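4.2 Tidying as Assembly: The Tangram Task

Of the chores in the Wandstead suite, putting a puzzle back in its tray sounds the least like work. It earned its place because households we surveyed while designing the suite kept mentioning it, usually with a sigh: the toy is out, the table is needed, and somebody has to get the pieces back where they live. A six-year-old does this while talking about something else. Our system, Jeltivley, does it in silence and with great concentration, and still manages to lose an argument with a triangle.

The task is harder than it looks for reasons that have little to do with geometry. Solving a tangram on paper was settled long ago, and our planner is handed the target layout at the start of each trial, so no credit is claimed for cleverness. What remains is the physical part. The pieces are flat, they slide, and they offer very little edge to hold. A piece can be pushed along the table cheerfully enough, but the tray has a raised frame, and at some point the piece must go up and over it. Fabric-covered fingers are kind to furniture and poor at feeling where a thin edge begins.

We ran 2,000 trials across the full chore suite, all in furnished rooms and none on a lab bench. Lighting was left to whatever the room provided. Figure 4 gives the working arrangement for the tangram task, with the two hands on either side of the tray and the large yellow triangle against its lower edge. 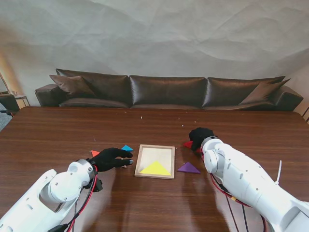 Figure 4. Tangram task on a living-room table. The yellow triangle is in the tray; purple, light blue, orange and red pieces are on the table, the red one partly under the right hand.

4.3 Results

A trial counted as a success if the chore was finished to the standard of a mildly fussy adult, without help and without anything reaching the floor. By that measure Jeltivley completed 1,584 of the 2,000 trials. We were pleased with this number for most of an afternoon, until we broke it down by chore. Wiping, stacking and carrying did most of the lifting. The tangram task sat near the bottom of the table, one row above folding a fitted sheet, a chore at which the authors also perform below expectations.

Failures on the tangram task came in 4 kinds. The most common was the stall: the hand presses down on a piece, the piece moves with the hand, and the two tour the tabletop together until the time limit ends the outing. Next came the near miss, in which a piece is released with one corner riding on the tray frame. The third was the undo, where placing a new piece nudges an old one out of position — sometimes several times in a row, with no sign of regret from the controller. The last was a plain perception error, most often on a shiny surface, where a reflection was given more attention than it deserved.

The Vasconcelos baseline, which uses one arm, avoided the undo almost entirely by being too slow to place a second piece. We do not count this as an advantage. The Drestov controller was faster than ours on first contact but had no recovery behavior, and treated a crooked piece as a finished one.

Allowing up to 9 regrasps per piece reduced stalls and made the near misses more frequent, a trade we find hard to recommend to anyone waiting to set the table. Whether a softer press or a better fingertip would do more good is taken up in Section 5.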